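3 min read

Subject: Re: [beanswap] Old Mandero seed, worth planting?

February 24, 2026

On the beanswap list, a member wrote:

> I have a jar of Mandero pole beans that I put away in December
> four years ago. It was in a closet, not a fridge. Should I
> plant them as usual this spring or order new from Plalleo?
> They want more for the 500 pack than they used to. Also, does
> anybody know if Vita crosses with Mandero? I'd like to grow
> both and I only have one long bed.

I would test them before ordering anything. Four years in a closet is not bad for beans if the jar was tight. Mine from the same year came up at 88 percent last month, and they were kept on a basement shelf.

Put a few rows of seed on a damp paper towel, roll it up, and stand it in a plastic bag with the top open. Keep it somewhere warm. Look at it on day five and again on day nine. Throw out any that go soft or smell. If more than half sprout, plant the jar and sow a little thicker. If it's less than that, I'd still plant the best of them for seed and buy a small pack for eating.

Don't soak them overnight first. Old seed coats split when they take up water too fast, and then you get a sprout with no leaves on it.
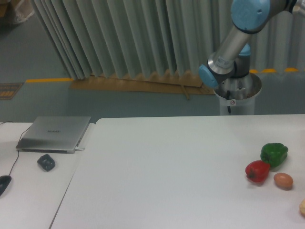
Rønning

On the crossing question, both are common beans, so they can cross, but it doesn't happen much. I grew Vita and Mandero on the same fence for two summers and found one odd plant. It had Vita's flat pods and the purple streaks from Mandero, and it was stringy, so I pulled it.

With one bed, put Vita at one end and Mandero at the other and fill the gap with squash or something else in bloom. Save seed from the far ends only. If you plan to send seed in to the swap, please write on the packet that they shared a bed. People would like to know.

As for Plalleo, the 1,000 pack is a better price per seed if you can split it. I'd take a quarter of one. Two others on this list asked about the same thing before the holidays, so that may already make 4 of us. Reply to the list if you want in, and say whether you can pay by check.

My ground is still frozen a foot down, so there's no hurry on my end.

Contact the list owner | © 2026 Beanswap list archive | Back to top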